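Puesta a punto de la célula de borrado: cámara de muñeca, dedos y plano de la pizarra

Este procedimiento cubre la preparación de la célula de sobremesa que usamos para las tareas de escritura y borrado sobre pizarra blanca. Se aplica después de cambiar los dedos de la pinza, después de mover la pizarra o cuando el borrado empieza a dejar franjas sin limpiar. No cubre la instalación del brazo ni la configuración de red, que están en la guía general de Jelau.

Material necesario

Llave Allen de 2,5 mm, galga de espesores, paño de microfibra, alcohol isopropílico, cinta de doble cara y el patrón de calibración impreso sobre base rígida. El patrón en papel suelto no sirve: se comba y el error de reproyección sube sin causa aparente.

Antes de empezar

Lleve el brazo a la posición de reposo y active el paro de emergencia. Los pasos 1 y 2 se hacen con los motores sin par. A partir del paso 3 el brazo se mueve, y una persona debe quedar junto al paro durante todo el proceso.

Paso 1. Dedos

Retire los dos tornillos de cada dedo y limpie el asiento. Las rebabas en el asiento son la causa más frecuente de que los dedos cierren en V. Monte los dedos nuevos sin apretar del todo, cierre la pinza a mano y compruebe la junta con la galga en la punta y en la base. La diferencia entre ambas lecturas no debe superar 0,1 mm. Apriete los tornillos alternando un lado y otro, y repita la medida.

Los arañazos superficiales en la cara exterior no obligan a cambiar el dedo. Un canto mellado en la punta sí, porque raya la superficie de la pizarra en cuanto el brazo trabaja con la herramienta baja.

Paso 2. Cámara de muñeca

Compruebe que el soporte no tiene holgura y que el cable hace un bucle suficiente para el giro completo de la última articulación. Limpie la lente con el paño seco. Con la pinza cerrada, la punta de los dedos tiene que verse en la parte inferior de la imagen. Si no aparece, el soporte está montado un agujero más atrás de lo debido.

Fije la exposición en manual. En modo automático, la superficie blanca hace que la cámara oscurezca toda la imagen y los trazos débiles se pierden. En Zanemo, el valor de partida es 174; con la luz de la tarde en noviembre tuvimos que subirlo. El balance de blancos se deja en 4000 K.

Paso 3. Posición de la pizarra

Coloque la pizarra dentro del alcance del brazo y bloquee el soporte. No hace falta que quede paralela a la base del robot, puesto que la orientación se mide en el paso siguiente, pero no debe moverse al empujarla con un dedo. Si se mueve, ponga cinta de doble cara bajo el apoyo.

Retire de la mesa lo que no forme parte de la tarea y lleve el brazo, en modo manual y a velocidad reducida, hasta la pose de observación.

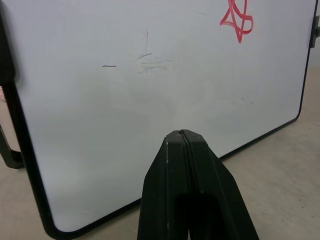
Guarde la pose con el nombre obs_1 y grabe además otras dos, obs_2 y obs_3, desplazadas a izquierda y derecha. En las tres debe verse al menos una esquina del marco, que el programa usa para comprobar que la pizarra sigue en su sitio al arrancar.

Paso 4. Medida del plano

Pegue el patrón sobre la pizarra y ejecute la rutina plano_medir. El brazo recorre 15 poses y calcula la normal y el origen. Al terminar se muestra el residuo. Si supera 0,8 mm, revise primero la fijación del patrón y después el apriete de la cámara, en ese orden. Repetir la rutina sin tocar nada no mejora el resultado.

Retire el patrón y limpie los restos de adhesivo con alcohol. Espere a que se evapore antes de continuar.

Paso 5. Fuerza de contacto

Haga que la pinza agarre el borrador y ejecute contacto_prueba. El brazo baja hasta tocar la superficie y registra la lectura del sensor, en cuentas sin convertir. En nuestra célula el valor correcto es 946. Una lectura mucho más baja indica que el borrador ha resbalado entre los dedos; una más alta, que el plano se midió con la pizarra desplazada.

Paso 6. Prueba de borrado

Dibuje a mano una figura con rotulador de color y otra con rotulador negro, en zonas distintas. Lance la tarea completa y observe las pasadas. El solape entre una y la siguiente se ajusta con el parámetro paso_y. Ieuan Llewellyn recomienda empezar con un tercio del ancho del borrador y aumentarlo solo si el ciclo resulta demasiado largo.

Fallos habituales

Quedan sombras grises tras varias pasadas. Limpie la pizarra con alcohol y cambie el fieltro. El residuo de tinta vieja no se elimina aumentando la fuerza.

El programa detecta trazos donde no los hay. El umbral de detección está demasiado bajo y toma como tinta los restos de borrados anteriores. Súbalo de dos en dos puntos y repita desde obs_1.

Se borra bien un lado y mal el otro. El plano está inclinado respecto al real. Vuelva al paso 4.

La pinza pierde fuerza a mitad del ciclo. Compruebe la temperatura del motor y el apriete de los dedos.

Mantenimiento

Revise la junta de los dedos cada casi 4000 ciclos y anote la lectura en la hoja de la célula. El fichero de parámetros se guarda en la carpeta Lockwood, con copia antes de cada cambio. Las modificaciones de umbral o de fuerza las aprueba Rostam Ahmadpour.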